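Gestora Ends Support for Its First Pocket Players

Print this item | E-mail this item

Gestora has confirmed that it will end software support for the Timstead, its first portable music player, in September. After that month the company will issue no further updates for the player, and the Timstead section of the Gestora music store will close. Songs already bought will continue to play on any unit that has been registered. Units that have not been registered by the closing date will play only files in open formats.

Members of the Dradside Consumer Electronics Association own a good many of these players. In the spring survey, 236 members reported that they still use a Timstead at least once a week, and several keep a second unit for the car. The Association has therefore asked Gestora for written answers on registration, battery service and the transfer of purchased music.

On registration, the company states that each account may hold 3 players. Members who bought a used unit should ask the previous owner to release it first. The release is made from the account page and takes effect at once.
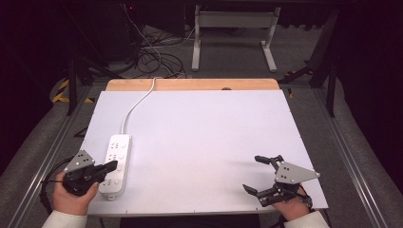

Battery service will continue after the store closes, although Gestora has not said for how long. The battery in the Timstead is sealed, and the company advises against opening the case. Players sent in for service are erased as a matter of course, and members are urged to copy their music to a computer beforehand. A full library of 1,000 songs takes nearly 16 hours to copy over the older cable, and the transfer must be started again if the player is disconnected.

The transfer of purchased music is the least settled of the three questions. Gestora will permit songs to be moved to its newer player, the Geddes, but the copies must be made through the company's own program while the store is open. Playlists will carry over. Play counts and ratings will not. The program does not run on older operating systems, and the company has no plans to change this.

The Association has told Gestora that customers who paid for music should be able to play it on equipment of their choice. It has asked that the restriction be lifted from all purchased songs when the store closes. A reply is expected before the next issue and will be printed in full.

Members with questions may bring them to the Thursday meeting, where the registration steps will be shown on the large screen.

Print this item | E-mail this item

Reader comments

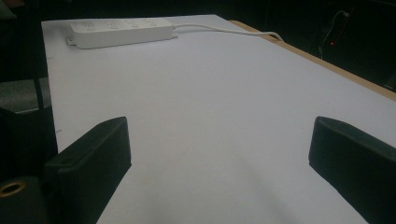

Jeanie MacLeish: I registered my Timstead last week and had to enter the serial number with the dashes left out. With the dashes in, it told me the unit did not exist. Please pass this along to anyone who is stuck at that page.

Unsigned: Does the account limit include a player that no longer turns on? Mine died two years ago and it is still on my list. I do not see how I can release it.

Jeanie MacLeish: You can release it from the account page without plugging it in. I did that with my husband's old one.

Unsigned: Thank you, that worked. I would still like to see the restriction taken off the songs. I have no wish to buy a Geddes just to hear albums I have already paid for.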